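Wrist view in sim – fingers slide instead of holding

benchrat_84
I've been building a gripper for the arm at our shared shop in Meddale and I'm doing the control side in simulation before I cut any more parts. The palm and fingers are my own model, exported from CAD with the small features stripped out. Test part is a tapered cylinder. It holds fine on a straight cylinder, but on the tapered one the fingers creep along the surface and the part walks. I've tried friction from low to silly and it only changes how fast it goes.

Step rate is 100 per second. Part mass is 533 grams. 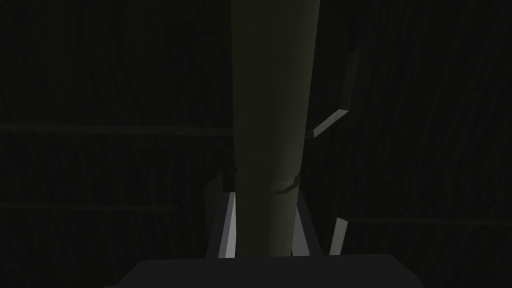 The finger model is all flat faces with hard edges, and I think that's half the problem. Each pad meets a curved wall along a line at best, and the solver picks one or two points and jumps between them. The cylinder is wider toward the top and narrows down into the palm, so whatever the pads do, they are pressing on a slope. There is also a jagged crease across the right half of the green part, lower down, with a small bulge at the outline, and I don't know if the contact code cares about that. Controller is Stefanou, the one we use on the shop arm. Any ideas before I start over?

plywood_pete
Your step rate is too low. 100 is okay for an arm waving around in free space but not for finger contact. Go up by five times and see if the creep changes.

lathe_and_let_live
Disagree. If friction only changes the speed of the creep then it's geometry. I had the same thing on the Drollodia hand and a smaller step made it slower to run and no better. Fix the mesh on the part first. Swap the collision shape for a plain cone section and leave the visual mesh alone.

plywood_pete
You can do both. It costs him one line to change the step.

lathe_and_let_live
Sure, but then he won't know which one did it.

benchrat_84
Tried the step first because it was quick. Creep is slower but still there. Will do the collision shape tonight.

woltholm_shop
What are you using for finger force? We had a tapered part squeeze out of ours on the real machine, no sim involved. Steeper taper and more force just pushed it out faster. We put soft pads on and dropped the force – fixed.

benchrat_84
Force limit is the default, never touched it. Soft pads were the plan for the real one but I left them out of the model.

Update, 11 p.m. Plain cone for collision, everything else the same. The jumping is gone and the creep is a lot less. It held for 319 steps before I stopped it. Pads next.

plywood_pete
319 steps is not long. Leave it running.

Related threads
Printed finger pads, which filament
Stefanou controller drops connection on startup
Drollodia hand – spare tendon length
Cheap wrist cameras for a shop arm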